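Ticket 588 -- Gripper comparison, hanger task
Opened by: Aurora Tavares
Assigned to: Thaddeus Villanueva
Copied in: Miłosz Kurek
Status: Open, waiting on parts

12/14/25 -- Aurora

Hello Thaddeus, and thank you for picking this one up so quickly! I know you've only just got back to your desk, so I'll try to put everything in one place, and do forgive me if I ramble a bit.

We're comparing the Clastberg fingers with the older Meireles ones on the garment rack. The job is the same for both: go in at the collar, close on the hanger, lift it clear of the rail, hold, and put it back. The Meireles fingers are slow but steady. The Clastberg ones close beautifully -- really lovely to watch -- and then on the lift the hanger twists in the grip and the controller throws a "grip lost" fault, even when the hanger is still between the fingers. Out of 35 lifts with the Clastberg set I had 11 of these faults, nearly all of them on the heavier coats.

Things I've tried so far: fresh finger pads, a slower close, and a restart of the controller between runs (it made no difference at all, but I felt better for having done it). I also put the wrist camera settings back to what Miłosz saved in November, in case the approach was a little off.

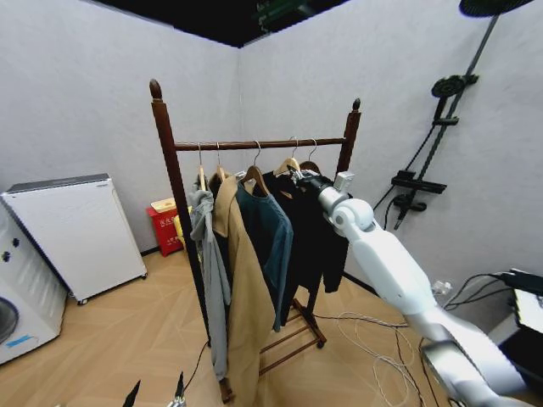
The approach angle is the other thing I keep coming back to. If the wrist comes in on a slant, the fingers meet the hanger at a slant too, and then the weight of the coat does the rest. The older fingers are wider and seem to forgive that. I'd love a second opinion before I start changing the path, as Willy Van Hecke spent a long while on it and I'd hate to undo his good work.

Reply -- Thaddeus

Thanks, Aurora, no need to apologise, I'd much rather have too much than too little. Could you look at the grip timeout on the settings page? The Wuvallow controller goes to 3000 ms when a new finger profile is loaded, and I suspect the fault is being raised when that timer runs out. That wouldn't explain the twisting, mind you, so please treat it as two problems.

Reply -- Aurora

You were right about the timer! It was on 3000. I've doubled it and the false faults have stopped, at least on the light things. The coats still twist, so the second half of this ticket stays open.

Reply -- Thaddeus

Good, that's one down. Ashraf Ouali in the Trundton workshop has a pair of notched pads that should fit the Clastberg fingers, and he'll post them to you. Leave Willy's path alone until they've been tried, then run the coats again with both sets and send me the logs -- the full ones, please, with the wrist angles switched on.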